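Coment hand-held gripper, sold in pairs: review after one round of budgeting

I came to the Coment with a spreadsheet and a bad mood. We had already priced a two-arm bench setup from Ultska, and the quote made it clear we would be buying one station and nothing else until next year. The Coment pair costs $1,135. That is cheap for this kind of gear, and I distrust cheap, so I asked for a trial in September.

The sales page says the pair "replaces a robot for early data work." It doesn't. It lets a person do the task by hand through the same kind of fingers a robot would have, and you still need the robot later. Put that in the plan now or your finance people will ask where it went. 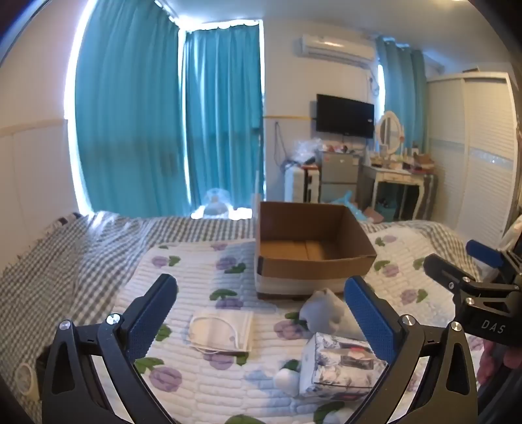
Price per pair is the wrong number to look at. What you want is the cost of an hour of usable work, and most of that hour is wages and setup. A bed, an open cardboard box and a few mismatched things in plastic packaging cost next to nothing as a work area, and that part of the pitch I accept. The operator is the expensive bit. Wang's planning guide allows 60 minutes of practice per person. I would double it. Squeezing a handle is easy, but working a left and a right together takes longer to learn than the guide admits.

Replacement pads are the other line people forget. A set is $181, and it isn't in the box. I'd order 2 sets up front, which pushes the real starting price to almost $1,500 before shipping.

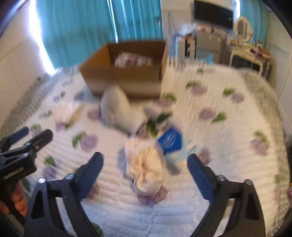

Soft goods on a quilted spread, with the blue pads open on either side.

Cloth is where I would spend trial time. Rigid boxes flatter any gripper, and every demo I've sat through uses them. Bring your own limp, awkward stuff and make the vendor's rep handle it.

Skumurel rents a similar pair by the month. For a short project I'd take the rental, even though the contract is annoying about wear.

Good: price, small footprint, no mounting work.
Bad: pads sold separately, vague warranty, silly marketing.

Three stars. I'd buy one pair, not the four the rep suggested.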